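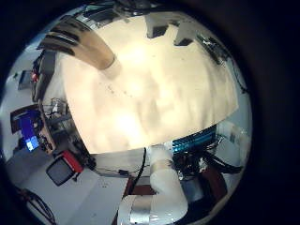
4.2 How tenants of small workshops talked about ceiling height

We had expected rent to come up first in nearly every conversation, and it did come up often, but what the tenants at Skindau and Juvstead really wanted to tell us about was headroom. Of the 116 people who returned the survey, 80 said they had looked at the ceiling before they looked at the floor plan, and a good many of them added a friendly note in the margin to explain why (racking, mostly, and in two memorable cases a boat).

Figure 7. Inside one of the units, looking toward the ceiling, with two white boxy fixtures side by side.

The letting particulars seldom helped them. Were and Noiphan, in their earlier study of the Gajewski estate, found that floor area was given for every unit while clear height was given for only a handful, and our own reading of the Vivero listings left us with much the same impression. Tenants filled the gap as best they could, by calling the agent, by asking the neighbors, or by turning up with a tape measure. Subira Were was kind enough to share her interview notes with us, and they describe viewings that ran to around 20 minutes, a fair part of that spent working out whether a mezzanine would fit.

We return to the mezzanine question in Section 5, where storage on an upper level is treated separately from the main workshop floor for the purpose of comparing rents.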